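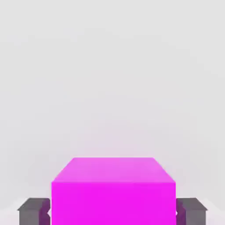
Simulated view between the gripper fingers, with the magenta cube.

Clemstead gripper planning set: README

Hello, and thank you for taking an interest in our little collection. It was put together at Clemstead while we were working out which gripper to buy, and how many, and it seemed a shame to leave it on one person's laptop once the order form had gone in.

What's in it

There are 2000 rendered stills of a plain block between two grey fingers, along with a costs sheet in plain CSV. The stills are all simulated, so please don't go looking for scuffs or serial plates (one kind reader already has!). The costs sheet covers four grippers, including the Hurnau and the Maihi, with the price we were quoted, the delivery time and what a set of spare pads would set us back.

How we used it

We wanted to know how close the fingers would sit to a part before we spent any money, and whether the camera would still have a decent view of the part from up there. The block is a stand-in for our own parts, which come in rather more awkward shapes, so do allow for that if you borrow the method. We planned the budget over five years, and I would gently urge you to put the spares, the cabling and the training days in from the start. Ours went in late and we had to go back and ask for more, which was not a comfortable meeting.

Known gaps

Prices were gathered in July 2020 and leave out VAT. The Fudamitz quote never arrived in full, so its row has blanks for delivery and pads. Nothing in the stills tells you about grip force or wear, and you will need a loan unit for that. We hope to add a sheet on servicing in November.

Questions and corrections

Wenche Hägglund looks after the files and is very happy to hear from anyone with newer quotes. Please give the row number when you write.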